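Gripper pads slip on paperbacks, left arm only

fladora_nele
Hello all. Our two-arm cell tidies a bed, and the left gripper lets the book slide down after I changed the finger pads in May. Force is the same on both sides.

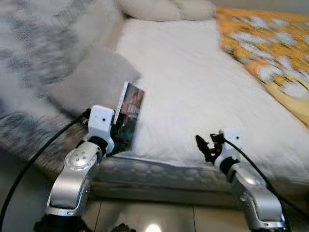
Which cleaner do you use before gluing new pads?
Isopropyl alcohol, then 11 minutes of waiting.

bonsu_k
I would not touch the glue. Zero the fingers again first, new pads are thicker.

fladora_nele
I did it twice. The right one, with the old pads, grips a cover by the edge without trouble.

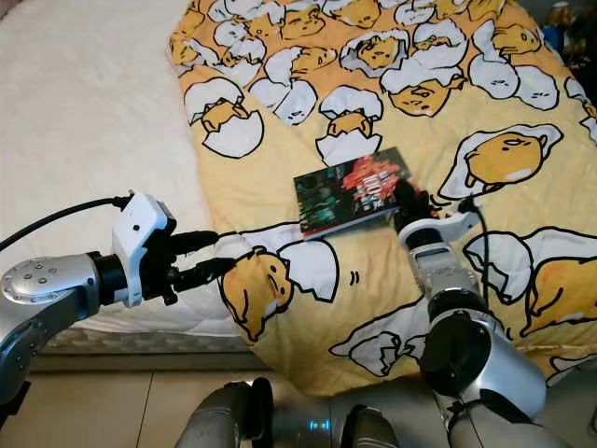 Ekua Quaye
I disagree with bonsu_k. Rub the new pads with 600 paper, they come too smooth.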